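Workneh Street reuse store to stop selling small goods by the piece

Dec 20, 2021

Drellano, the secondhand household goods store on Workneh Street, will change the way it sells small items when it reopens after the holiday break. Loose toys, kitchen odds and ends, unused sponges and scrubbers, craft leftovers and similar goods will no longer be priced one at a time. They will be sold by the bag, in two sizes, from a new counter near the side entrance.

The store said the change follows a trial that began in October. Until then, every item went through the same pricing desk, whether it was a dining chair or a single toy block. Staff found that the smallest things took up a large share of the day and brought in very little. A price sticker often covered most of the item it was stuck on, and many customers left the stickers behind on the shelf.

During the trial, 4,000 small items were sold by the bag. The store did not release sales totals but said the bags had covered the cost of the extra shelving, and that the backlog in the rear hallway was gone by the end of November.

Donations of small goods usually arrive mixed. A box marked "kitchen" can hold bottle stoppers, a deck of cards and half a set of coasters. Under the new system, a box is opened and looked over once, anything broken or dirty is taken out, and the rest goes in portions into gray bins for sorting. From there each piece goes to one of 17 drawers – blocks and building toys in one, sponges and pads in another, lids and stoppers in a third, and so on.

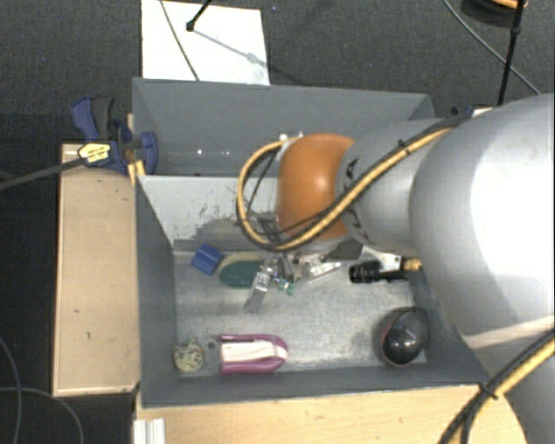
Pieces that cannot be identified are kept too. They go in a drawer labeled "other," which the store said was one of the most popular during the trial. Shoppers looking for game pieces, drawer knobs or something for a school project tend to start there. The contents are changed every Friday morning, and whatever has been in the drawer for a month is moved to a free box by the door.

Sponges, scrubbers and pads will be accepted only if they are new. The store had stopped taking them entirely last year but changed its mind after several people asked about giving away the extras from multipacks. Anything that looks used will be thrown out at the sorting table. Donors are asked to leave these items in their original wrapping when they still have it, although loose ones will be looked at.

Toy blocks do not have to be part of a set. Drellano said mixed blocks sell well to parents and to teachers, and that color and size make little difference. Blocks with splinters, peeling paint or teeth marks will not go out on the floor. Stuffed toys are not included in the bag system and will stay on the shelves by the front window, priced individually as before.

The new counter was built by Flendo, a local carpentry shop that also put in the store's book shelves. It has a low section at the front so that children and customers using wheelchairs can reach the drawers. The drawers lift out completely and can be carried to a table. Shoppers are asked to put each one back in the slot with the matching label.

Bags will be sold at the register and filled at the counter. A small bag will cost $2 and a large one $7. A bag has to close at the top to count as full, and items too long to fit inside will be priced separately. Customers may bring a bag of their own if it is the same size or smaller than the store's. There is no limit on how many bags one person can buy, but the store has asked resellers to come on weekday afternoons, when the aisle is less crowded.

The prices were set after customers were asked for their views on comment cards in November. Most of those who answered said they liked the bags. The main complaint was about crowding, as the trial drawers stood beside the door to the furniture room and people had to squeeze past each other with lamps and chairs. Moving the counter to the side entrance is meant to fix that. A few people also asked for a scale so that goods could be sold by weight, an idea the store looked into and dropped.

Donation hours will not change. Small goods can be left at the back door on Clorel Lane during opening hours and should be in a box or a closed bag, not loose. There is no need to sort them beforehand. The store asks that batteries be taken out of toys and that glass be wrapped and marked. It cannot take medicines, candles that have been lit, or anything with a cord in the small goods boxes. Electrical items go to the main desk, where they are tested.

The store will close at noon on Christmas Eve and stay closed through New Year's Day while the old pricing desk is removed. Boxes should not be left outside during that time. Items priced under the old system will keep their stickers until they sell or are moved into the drawers, and gift cards can be used for bags as well as for everything else in the store.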